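Packing It In: A Study of the Everyday Lunch Bag
Design and Materials, Term Project Report
Submitted October 11, 2019

Why a lunch bag?

When we got the list of project topics, most groups went straight for chairs and lamps. We picked the lunch bag, and I'm so glad we did! It's something almost everyone at Terkmont College carries, hardly anyone thinks about it, and once you start looking at how one is put together you can't stop. I now check out the seams on strangers' bags on the bus.

Our brief was to choose one household item costing less than a nice dinner out, study how it behaves in normal use, and suggest changes a small maker could realistically afford. We chose a soft navy fabric bag, taller than it is wide, with a zip and a carrying handle. For the load we went with fruit and veg, because that's what our group really eats at lunch (mostly).
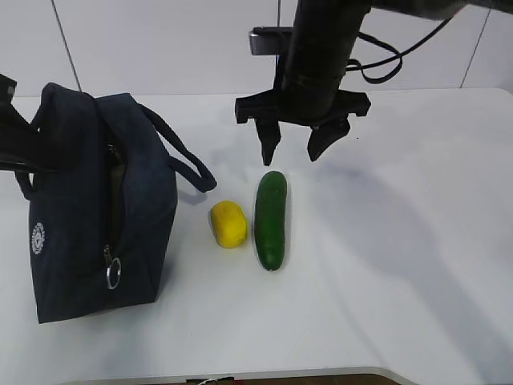 The first thing we looked at was the opening. Packing a soft bag is a two-handed job at the best of times: one hand holds the mouth open while the other lowers things in. Long items were the most fun. A cucumber has to go in end first, and if it goes in last it leans on everything else and fights you when you close the zip. Put it in first, against the side, and round fruit will settle in next to it quite happily. We wrote up a packing order from this and tried it on our classmates at lunch, who were very patient with us.

The zip pull got its own page in our notebook. It's a metal ring, and we all liked it straight away. A ring gives you somewhere to put a fingertip, so you aren't pinching at a tiny tab with cold hands in December. The Hollenstein catalogue we borrowed from the workshop lists rings like this in boxes of 1,000 or 2,000, so a small maker would be buying a few years' worth in one go. We'd still choose it over a flat tab.

Next came shape. Soft sides are lovely for squashing a bag into a locker, but they crease, and the creases are where the packing gets awkward.

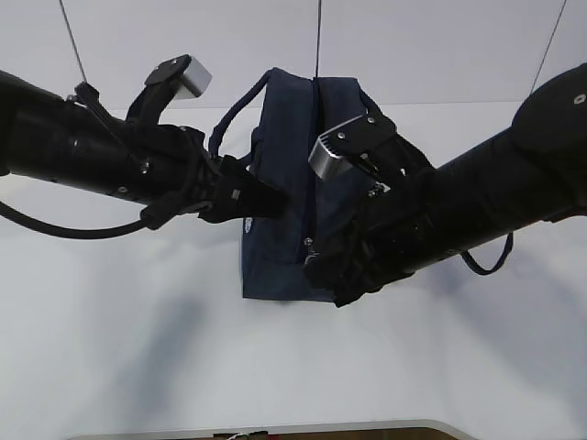

Does a soft bag need a stiff base?

It depends what you carry. For sandwiches in a box, the box does the job. For loose fruit we'd add a base panel, and 2 mm felt board was our favourite of the samples from Madetti because it can be cut with ordinary scissors and slipped in without any sewing.

We also spent a happy afternoon arguing about colour. Navy hides marks brilliantly, and it also hides whatever is at the bottom of the bag. Our suggestion is a pale lining, so a lime or a set of keys shows up right away. The outside could stay exactly as it is, with the little white round logo on the front, which looks great against the dark cloth.

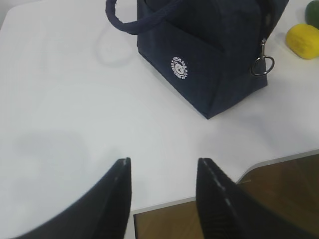 Handles turned into the biggest section of our poster. A thick handle is kinder to the fingers than a thin strap, and it's easy to grab without looking. The trade-off is that it flops to one side and gets in the way of the opening while you're packing. We sketched a small fabric loop to tuck it behind, and that drawing got the most comments at the class critique.

Costs

We gave ourselves a limit of $100 for the whole project, including samples, thread and poster printing. The Sternier fabric offcuts were free from the textiles room, which helped heaps.

What we'd do next

Sew the pale lining and the handle loop into a proper prototype, then get people to use it for a full week of lunches. We'd also like to try a wider zip, one that runs further down the side, and see if the packing order still matters.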